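**Lirkeck 7 : fermeture immédiate à l'ouverture d'un projet Restora**

**dsi_valmont**
Bonjour à toutes et à tous,

Notre service administre un parc de 56 postes sous Linux sur lesquels Lirkeck est déployé de manière centralisée. Depuis le passage à la version 7, l'application se ferme dès l'ouverture d'un projet enregistré au format Restora. La fenêtre principale s'affiche, la barre de progression atteint la moitié, puis le processus s'arrête avec le code 373. Aucun message n'est présenté à l'utilisateur.

Le journal ne comporte que les lignes suivantes :

```
[init] module Flitex chargé
[index] lecture du catalogue
[index] arrêt, code 373
```

La réinstallation complète n'a rien modifié. Quelqu'un aurait-il connaissance d'un correctif ?

**Teodor Szczepańska**
Bonjour,

Le code 373 correspond à un catalogue dont l'encodage n'est pas reconnu. La version 7 n'accepte plus que l'UTF-8, alors que les précédentes toléraient le Latin-1. Je vous invite à fermer l'application, à renommer le dossier `cache/index`, puis à lancer la commande ci-dessous avant toute nouvelle ouverture :

```
lirkeck --reindex --encoding=utf8
```

Il convient d'effectuer au préalable une copie du projet, l'opération réécrivant le catalogue sur place.
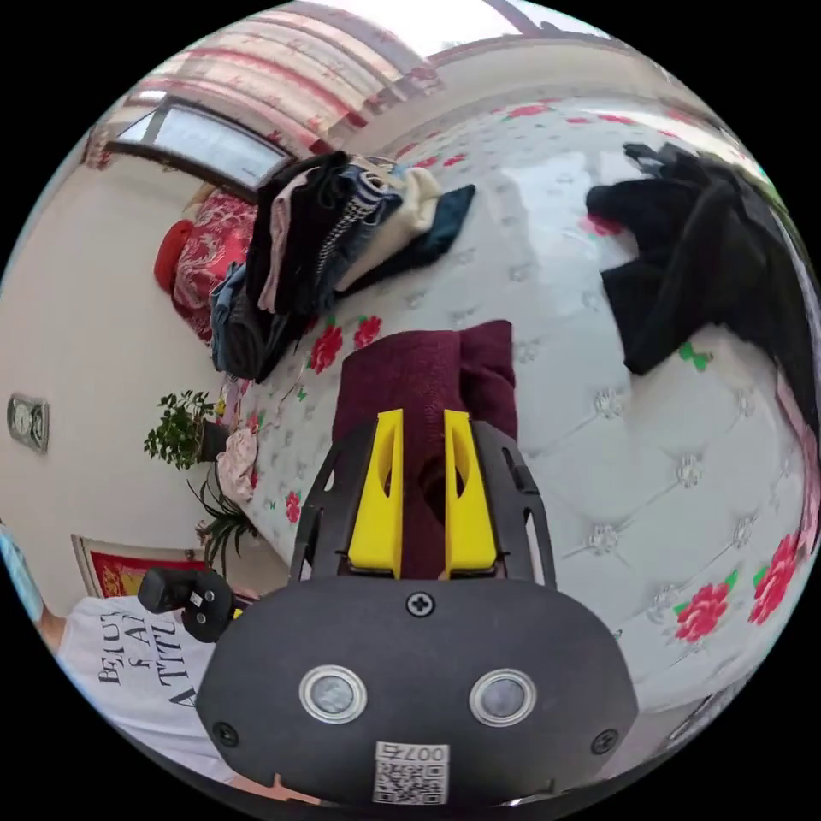 Sur les projets volumineux, la réindexation peut durer assez longtemps et l'interface ne doit pas être ouverte pendant ce temps. Si le code 373 persiste, merci de joindre le fichier `catalogue.log` complet, et non un extrait.

**m.rawat.support**
Je me permets d'exprimer une réserve. L'encodage a été mis en cause à plusieurs reprises sur ce forum, alors que le même code est renvoyé lorsque le module Flitex est présent en 2 exemplaires, l'un dans le répertoire système, l'autre dans le profil de l'utilisateur. Réindexer dans ces conditions produit un catalogue incomplet. Je recommande de vérifier ce point en premier lieu :

```
find / -name "flitex*.so" 2>/dev/null
```

**Teodor Szczepańska**
La remarque est recevable pour les installations individuelles. Sur un parc géré de manière centralisée, le profil n'est normalement pas censé contenir de modules. Je maintiens l'ordre proposé.

**m.rawat.support**
« Normalement » me paraît insuffisant avant une opération qui réécrit les données.

**dsi_valmont**
Je vous remercie l'un et l'autre. Vérification faite, une ancienne copie de Flitex subsistait dans les profils migrés. Sa suppression a rétabli l'ouverture de la plupart des projets. Pour les plus anciens, dont les noms de calques comportent des accents, la réindexation en UTF-8 a également été nécessaire.

**kerguen**
Même constat dans notre établissement, à ceci près que `--reindex` exige chez nous les droits d'écriture sur le dossier parent. À défaut, la commande se termine sans erreur et ne fait rien.

**dsi_valmont**
Je confirme pour les droits. Reste un poste sur lequel la fermeture se produit encore ; j'y joindrai le journal complet dès que son utilisateur l'aura libéré.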